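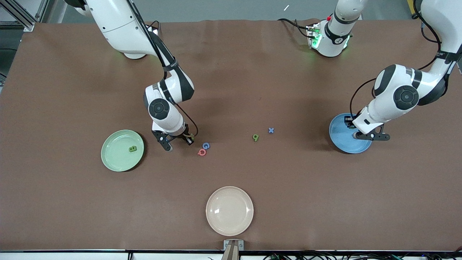
20 Jul 2020
By Jong-dae Noh

Robots learn tidying the way you do: someone shows them, over and over. At the Kavcombe lab, people steered a robot named Dusten through 1526 practice tries. It has two white arms, a few small letters to handle and a blue bowl to reach for. Then the helpers let go. Dusten did 47 new tries alone and got 19 right. That sounds poor – but with half the practice it got 2. Your bedroom is still your job.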